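Gripper pads creeping on the drive cell, how often do you re-zero?

wovska_bench
Hi all, long post, sorry in advance. We run a small teardown and rebuild cell here in Vastville, one arm doing drives and CPUs on desktop towers. Lately it drifts during a shift. I re-teach the drive pick in the morning and after 200 cycles it's nipping the edge of the casing. Valentin Dumitrescu set the cell up before he moved to Flidov, and his notes say to check the fingers every 58 hours — nothing about the fixture.

lungu27
Lovely to see someone still using Valentin's notes! I'd look at the finger pads first. Ours had worn smooth on one side, and a fresh pair cured it.

old_tslot
I have to disagree, friend. Pads wear slowly. I'd bet on the fixture plate walking on the slots. Snug the bolts, scribe a line next to it and see where it sits after lunch.

wovska_bench
Both worth trying, thank you! Picture of the setup, in case it helps:

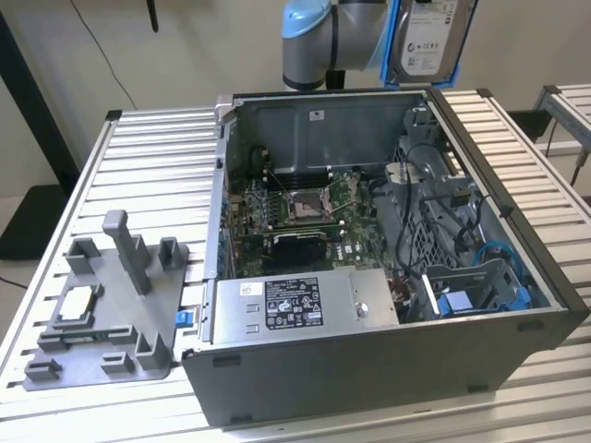
Drive in the gripper, tower on its side, CPU in its pocket on the gray plate.

lungu27
Nice clean layout. Is anything holding the tower itself? I'd still change the pads, they're cheap.

old_tslot
And I'd still scribe the line :) Do one at a time, though, or you'll never know which it was.

wovska_bench
Fair enough. Line first, then pads. I'll run 202 cycles on each and post the offsets here in October.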